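WISCOMBE – The test room at Koskela will change how it lays out its breakfast-service trials starting in October, after staff found that too much time was going into putting plates and boards back where they belonged between rounds.

The room tests tableware and small kitchen goods for importers, most of them selling to cafes and hotel breakfast counters. Its current work order comes from Viltberg, a distributor that wants figures on how trays, plates and cutting boards behave in routine use. The order covers slipping, stacking, rim height and the time needed to set out a simple plated breakfast.

Elikem Agyeman, who runs the room, said the worktable had been covered in brown paper and marked off in blue tape for the current round. The paper is replaced when it is stained or torn. The tape gives staff a fixed reference for each item, so that a plate set down in one round can be compared with the same plate in the next.

"Before the tape, people put things where they felt right," Agyeman said. "Two people would set the same breakfast and the plate would end up a hand's width apart. You can't compare times on that basis."

The breakfast itself is kept plain. It consists of sliced bread and a fried egg, served on a round white plate, with a rectangular tray and a wooden cutting board on the same table. Bread is tested with and without the egg on top.
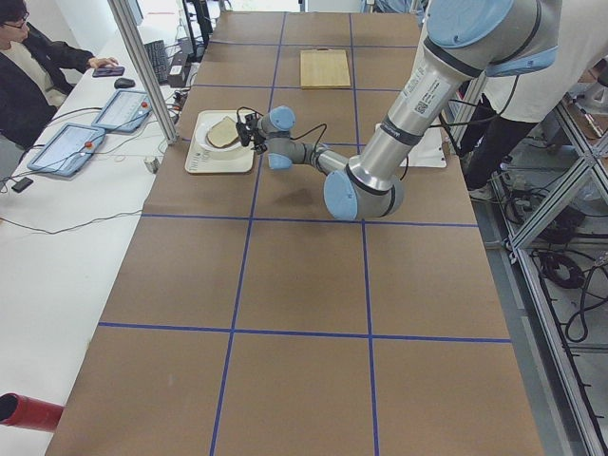
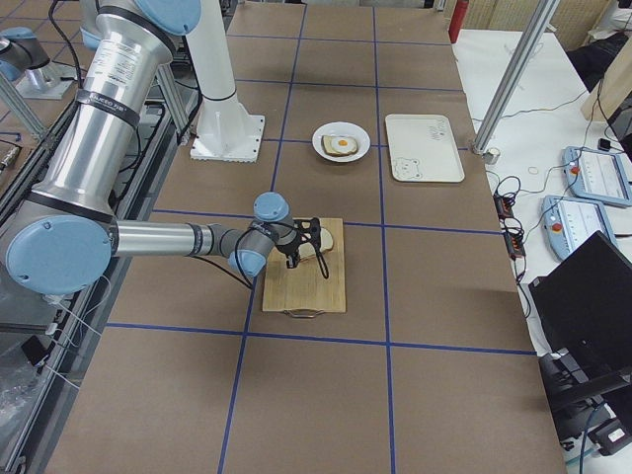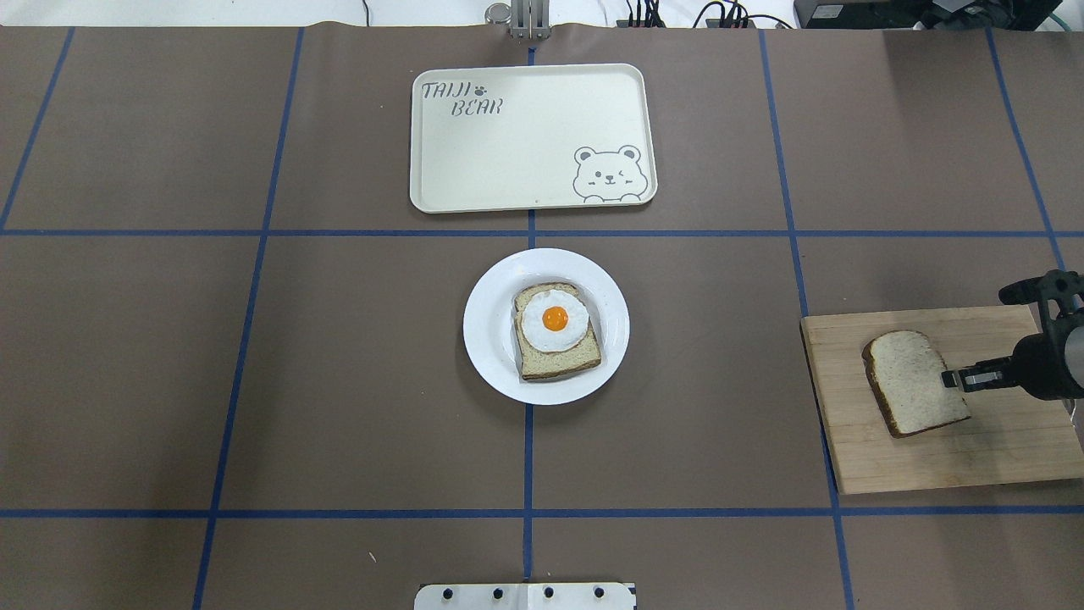 Anežka Koubek, who keeps the room's records, said the plate has given few problems. The tray has drawn more comment. A raised rim helps keep a plate from sliding off, but it also limits how large a plate can sit flat inside. Viltberg has asked for a maximum plate size to be printed on the packing sleeve, and Koubek said that number will be settled after the next round.

The board raised a separate question. Staff had been moving it from one part of the table to another depending on who was cutting, and the change added steps to the setting time. Under the new layout the board will have one assigned square for a full round. It may be moved between rounds, but the new position has to be written on the log sheet before work begins.

The October schedule calls for 50 settings on each tray type. A setting is counted as complete when the bread is on the plate, the egg is on the bread and the plate is on the tray. Settings in which the egg slides off or the yolk breaks are logged and repeated, and they do not count toward the total. Eggs are fried in the kitchen next door and brought in on a separate pan rack.

The room will also stop using mixed bread in a single round. White slices and whole-grain slices differ in weight and in how well they hold their shape under an egg – a difference that Koubek said made some of the earlier times hard to read. Each round will use one type from start to finish.

Paper and tape for the new layout will come from Teltov, which already supplies the room with cleaning cloths and storage tubs. The order is for 6 rolls of paper and 59 rolls of tape, enough to last through the winter at the present rate of use.

A second room at the site, now used for storage, is being cleared for work on cups and bowls. It will use the same tape grid. Agyeman said the shelving has to come out first and that the floor near the sink needs repair.

Cafe operators who want to send in tableware can leave items at the Wiscombe front desk until noon on Friday. Items should be clean, labeled with a return address and sent in sets of at least 2.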